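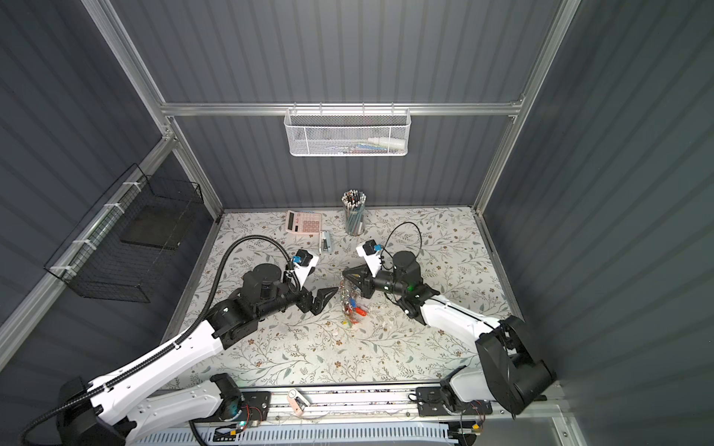 Tiempo de lectura: 4 minutos
Imprimir | Enviar por correo electrónico

4. Lo que se cuelga y lo que se guarda

Cuando empecé con las entrevistas de Pritunville yo venía con una idea bastante fija, y era que la gente guarda las cosas según el uso: lo diario a mano y lo raro al fondo. Pues regular. En los 192 cuestionarios que recogí, la frecuencia de uso explica bien los cajones y muy mal todo lo que está colgado. En lo colgado (ganchos, cestas, bolsas detrás de la puerta, ese mundo) manda otra cosa, que aquí llamo «permiso para dejar». Un cajón pide abrirlo y hacer sitio. Una cesta abierta se lo traga todo, y encima lo sigue enseñando.

4.1. Las cestas abiertas

Codifiqué 707 menciones a objetos y de ellas 667 iban con un lugar concreto, así que trabajo solo con estas últimas. Las cestas abiertas reúnen la mezcla más rara de toda la muestra: bolígrafos con pilas, botes con pinzas, cargadores con semillas de perejil (¡dos hogares distintos!). Pregunté siempre lo mismo, «¿y esto por qué está aquí?», y la respuesta más repetida fue un encogimiento de hombros, que tuve que aprender a anotar.

Me interesa además cómo se sujeta la cesta. Los entrevistados llaman «de verdad» a la que va con ganchos o tornillos y «provisional» a la que va con bridas, aunque la provisional lleve años puesta. La Figura 1 sirve para ver las dos maneras de colgar una cesta de malla, con su contenido menudo en una de ellas.

Figura 1. Cesta blanca de malla metálica con ganchos sobre el perfil del fondo, con un bote tumbado y unos bolígrafos; a la izquierda, cesta negra de alambre sujeta con tres bridas blancas.

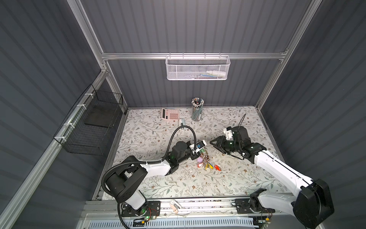

4.2. El vocabulario de lo provisional

Aquí tengo que confesar un tropiezo. En la primera versión del cuestionario, la que probé en julio con el grupo de Baptista, usé la palabra «almacenaje» y casi todo el mundo me habló del trastero. Cambié a «dónde lo dejas» y de repente aparecieron las cestas, el respaldo de la silla, el borde de la bañera. Las respuestas de Baptista no entran en el recuento, pero las cito porque me enseñaron a preguntar.

«Dejar» y «guardar» se reparten el trabajo con mucha disciplina. Se guarda en un sitio con puerta o tapa – también en cajas, si la caja se cierra – y se deja en todo lo demás. Hay una zona gris, las bolsas de tela, donde una misma persona usa los dos verbos en la misma frase y se queda tan tranquila.
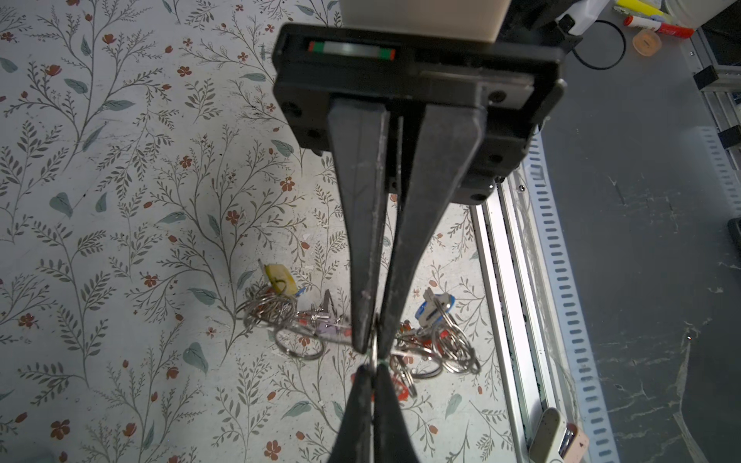 Y luego está «de momento», que sale en entrevistas de todas las edades y que al principio yo limpiaba de las transcripciones como si fuera una muletilla. Mala idea. Al volver a escuchar las grabaciones vi que acompaña casi siempre a objetos sin categoría clara, o sea, justo los que acaban en una cesta abierta. Lo recuperé como código propio y lo discuto en la sección 5.

Comentarios de los lectores

Anónimo: En mi casa el respaldo de la silla tiene más ropa que el armario. ¿Eso es dejar o guardar?

Lectora de Tevia: Me gusta lo de las bridas, pero echo en falta el desglose por tamaño de vivienda. ¿Va en el anexo?

Anónimo: Lo de las semillas de perejil con el cargador, culpable.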